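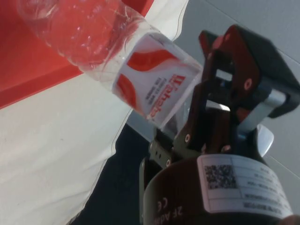 Teaching an Arm to Clear the Table

I spent two days with Trirkine, a service that wants to make robot arms useful at lunchtime

The first thing I asked Emilian Zamfir was whether I could break anything. He said I could break the bottles, and that he had plenty of them, and he handed me a tablet and went off to find coffee. So that was my training!

Trirkine is the new service from Wulteck, and you may have seen it advertised as "the busser you already own." The pitch goes like this. You have a robot arm sitting around, maybe left over from a packing line, maybe bought by an optimistic manager who has moved on. You sign up, Wulteck ships you a box with cameras, mounts and a small computer, and for a monthly fee their people teach your arm to move everyday stuff: bottles, cups, cutlery, cafeteria trays. You supply the arm, the gripper and the table. They supply the know-how.

I've reviewed enough kitchen gadgets to be suspicious of a sentence like that, and I've never worked a robot in my life, so I figured I was about the right person to try it.

The job I picked was the dull one. Pick up a plastic water bottle, carry it over to a red tray, put it down on the tray, do it again. I chose it for a selfish reason. My sister runs the lunchroom at a small college and she says bottles are what drive her people nuts, they roll off everything. And a thin water bottle is a mean little test for a machine. Squeeze too lightly and it slides, squeeze too hard and it folds up with that awful crackle (I heard that crackle a lot on day one). It's clear, too, so a camera is half looking at the bottle and half looking at whatever's behind it.

Setup took me 29 minutes from opening the box to the first movement. I'd set aside the whole morning, so I was pretty pleased with myself. The camera that goes by the gripper clips on with a bracket and two thumbscrews, and the other ones go wherever you can get a good view of the table. The cable guide in the manual is terrible. It shows one neat line running down the arm, and I ended up with a big loop of the stuff that I kept nudging out of the way with my elbow. Emilian says a better guide is coming. I'd like to see a pack of clips in the box, which would cost them pennies.

Then you teach it. There's no code, you just drive the arm through the job with a handheld controller while the cameras record, and the recordings go off to Wulteck overnight. My first try was so jerky I laughed out loud. By the tenth I had a sort of rhythm going, down, close, up, over, and I'd stopped holding my breath. They want a couple hundred good runs for a simple task, and you can throw out the bad ones with a tap, a feature I used freely.

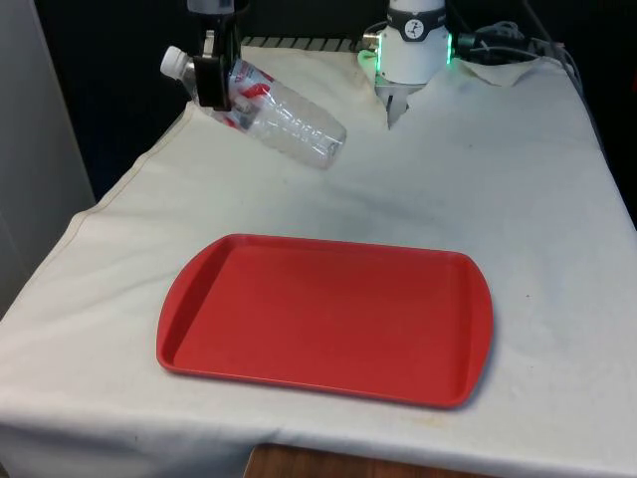

Do you need an engineer on staff to run it?

You need one person who doesn't mind a controller and can follow a checklist. Wulteck handles the training, the updates and the remote support, but somebody on your side still has to do the recording and be there to hit the stop button.

On day two I came back to find the new skill loaded, and I pressed start and stood there with my arms folded like a parent at a recital. And it went for it! It was slower than I am, no question, with a funny pause before it closed on the bottle. Then it lifted, swung, lowered and let go, and the bottle lay down on the tray and stayed there. I may have clapped.

It didn't go that way every time. The arm had trouble when a bottle was right up against the tray's rim, and it once tried to grab a bottle by the cap and gave up. Labels matter more than I would have guessed. Turn the printed side away from the cameras and it hesitates longer, and Emilian told me to record some runs with the label facing every which way. I did that in the afternoon and the overnight update helped a lot, though I had to take his word for the last round because I'd gone home by then.

I also tried it on a bare steel tabletop and on a table covered with a light cloth, and I'd go with the cloth, at least while you're learning. You get less glare, and a dropped bottle doesn't go skating off. Just tuck the fabric in well at the back. Cloth creeps when an arm is working over it.
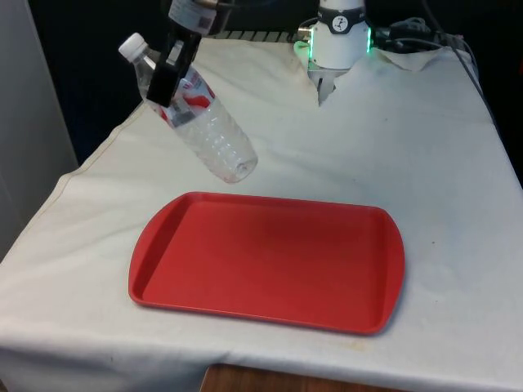

Grip strength is the setting I fiddled with most. It's a slider on the tablet, running from an egg icon to a brick icon, and for empty bottles I ended up one notch over from the egg. Full ones need more, and you have to record those separately, because the arm learned on light ones will happily lift a heavy one and then let it sag. I wish the manual said that on page one.

Now for money. The box costs $2,000, and the monthly fee is $1,000 for one arm, covering up to five skills. Moving a bottle to a tray counts as one skill. Moving a cup to the same tray counts as another, and that stings a bit. The main rival I looked at, Harno, sells its software outright, but you do the training yourself on your own computer and from what I saw of the demo you'd better like reading error messages.

I called Sandrine Aubert, who manages the dining hall at Groen, an office park that has had Trirkine since the fall. She told me it took her team three weeks to trust it. "We kept reaching in to fix things," she said, "and then it would stop, because of course it stops when you reach in." They use it after the rush, when the room is quiet, to sort what comes back from the tables. She wouldn't put it out front at noon, and having watched that little pause before every grab, I see what she means.

Would I tell my sister to sign up? If she already had an arm, I'd say try it for a few months and start with bottles. She doesn't, and buying one for this would be a silly way to spend a lunchroom budget. She has asked me twice now whether it can do forks. It can, as a separate skill, and I didn't get to that.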